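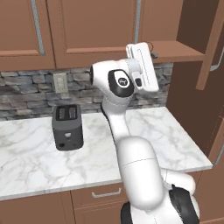
I got into level crossings by way of near misses, and for this section I stuck with the crossing at Ritano, where I logged 114 trains. Drivers there see the barrier start down and speed up. It's a bit like the white outlet plate against dark stone in Figure 1 — a pale thing on a busy background gets noticed, and our red lamps on red brick don't. 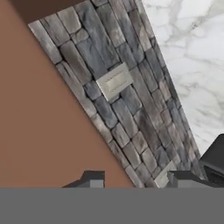 3.2 Warning times

I set the Zernell timer to 50 seconds and then 70. The longer wait made people grumpy, and 2 drivers went around the barrier. 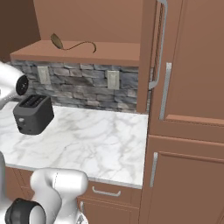 Both were on the Yeoman side, where the road bends, so I'd look at the bend before touching the timer again.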